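Pillholm Hut and Taipe Ridge route: pre-season check with comments
Checked by Duván Tello and Vira Kostiuk. Comments by Vira Kostiuk unless marked.
Last revised 2020-12-31

Elside sends walking groups over the Taipe ridge and puts them up for a night at Pillholm on the way. The operator's own sheet was filled in before we arrived, every box ticked, in one pen. We started again with a blank one. OK means we tried the thing ourselves. NOT SEEN means somebody told us it was fine.

1. APPROACH PATH, ROAD END TO HUT

1.1 Start point signed - OK
The sign gives a walking time for the hut. A fit person with a day pack might manage it. A group with overnight bags won't, and the brochure repeats the same time.

1.2 Path surface - OK WITH COMMENT
Sound as far as the second stream. Beyond it the outer edge has slumped in two places. Rami Salameh, who guides for Elside, says it has been like that for years, and I don't find that comforting. Pack animals should be kept on the inside.

1.3 Stream crossings - FAIL
The plank at the upper crossing moves when you stand on it. Fix it or take it away. People trust a plank more than they trust a rock.

1.4 Mobile signal - FAIL
The brochure says "coverage on most of the route." We had a usable signal at the road end and on the ridge, with nothing between. Ask Elside what "most" means and get it in writing.

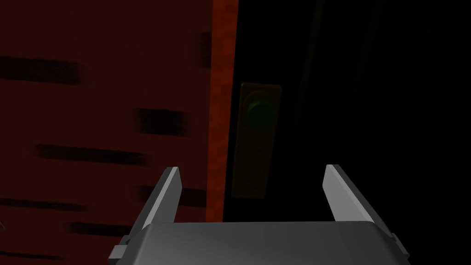

1.5 Turnaround time agreed with guides - NOT SEEN
We were told that there is one. Two guides gave us two different times. Until it's printed on the guide card it doesn't exist.

2. HUT, SLEEPING AREA

2.1 Number of places matches bookings - FAIL
The booking form allows a party of 10 plus guides. That leaves the guides sleeping in the kitchen with the stove, and see 3.2 for what I think of the stove.

2.2 Exit doors open outward and are clear - OK WITH COMMENT
Main door fine. The back door was blocked by stacked mattresses, which Duván moved. Check again without phoning ahead.

2.3 Smoke alarm - OK
Tested with the button and again with a match.

2.4 Carbon monoxide alarm - FAIL
One, in a drawer, battery out. A drawer is not an installed position.

2.5 Bunks and ladders - OK
Top bunk by the window needs a longer guard rail before children use it. 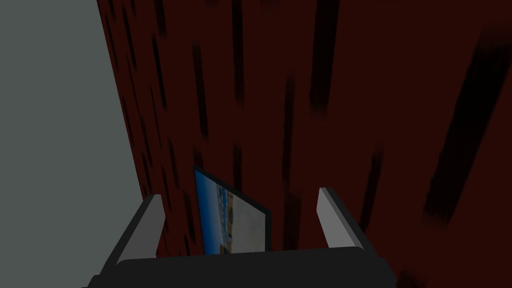 Can a group still stay overnight while an item in this section is marked FAIL?
The operator may keep the hut open for shelter, but no paid overnight stay should go ahead until 2.4 is put right and checked by someone outside the company. A failed 2.1 can be handled by taking smaller groups.

3. KITCHEN AND WATER

3.1 Water source marked - OK
The tap outside is marked "drinking water" in three languages. Whether it is drinking water is a separate matter.

3.2 Stove and gas - FAIL
Hose past its date. The bottle stands indoors next to the wood basket. We were told the regulator is new. It may well be; the hose isn't.

3.3 Water treatment - NOT SEEN
The hut uses a Heltix filter. The leaflet promises clean water "anywhere on the mountain," and the log of cartridge changes stops in July. I asked for a test result and got the leaflet again. Boil everything until there's a lab sheet on the wall.

3.4 Fire blanket within reach of stove - OK
Good one, too. Hang it lower.

4. RIDGE SECTION

4.1 Height given to clients is correct - OK WITH COMMENT
The high point is 1551 m on the survey map. The brochure rounds it up and adds the word "alpine." It's a hill walk with one bad corner, and the bad corner deserves the ink more than the adjective does.

4.2 Fixed rope at the corner - FAIL
Sheath worn through at the lower anchor. Duván put a sling around the good section so that it can't be loaded by mistake. Panagiotis Stamatopoulos, the route manager, asked if it could be taped for now. No.

4.3 Anchors - OK
All 4 loaded with body weight and looked at from both sides. Light rust on the top one.
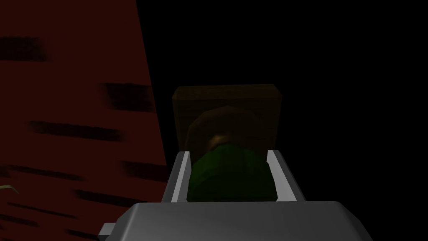 4.4 Escape route on the north side - OK WITH COMMENT
It exists and it goes. It also starts behind a boulder that you would never find in cloud. A cairn has been built since the last visit, but on the wrong side of the boulder. Move it.

4.5 Waymarks readable in poor light - FAIL
We walked it at dusk on purpose. Below the saddle I lost the paint marks completely and so did Duván. Repaint, with spacing no wider than 100 m, and closer than that on the scree.

5. EMERGENCY ARRANGEMENTS

5.1 First aid kit - OK WITH COMMENT
Full, sealed, and stored on top of a cupboard I needed a chair to reach.

5.2 Stretcher - OK
Unfolded and carried loaded to the stream and back. Nkrumah Darko was the patient and complained about the straps. Replace the chest strap.

5.3 Rescue contact - FAIL
The number on the wall rings the Elside sales office. It was answered by a recording.

5.4 Guide drill in the past season - NOT SEEN
There's a signed sheet. Rami's name is on it, and he says he was away that week.

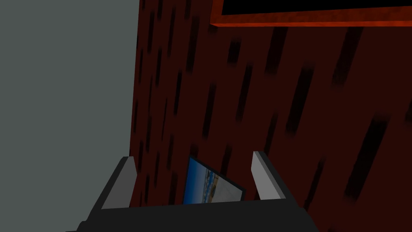

Gray wall beside a streaked dark maroon surface.

6. BEFORE THE FIRST GROUP

Must be done: 1.3, 2.4, 3.2, 4.2, 5.3
Must be shown to us on paper: 1.5, 3.3, 5.4
Can wait a few weeks if clients are told: 1.4, 4.4
4.5 can wait only if every group is off the ridge by mid-afternoon. I doubt that they will be, given the start times in the brochure.

Note from Duván: I'd be a little kinder about the path. It's in better shape than most around there, and the drainage work is decent.

Reply: The drainage is decent. The plank still moves.

Photos of repairs are welcome but won't change a FAIL to an OK. Send dates when the hut is open and one of us will walk up.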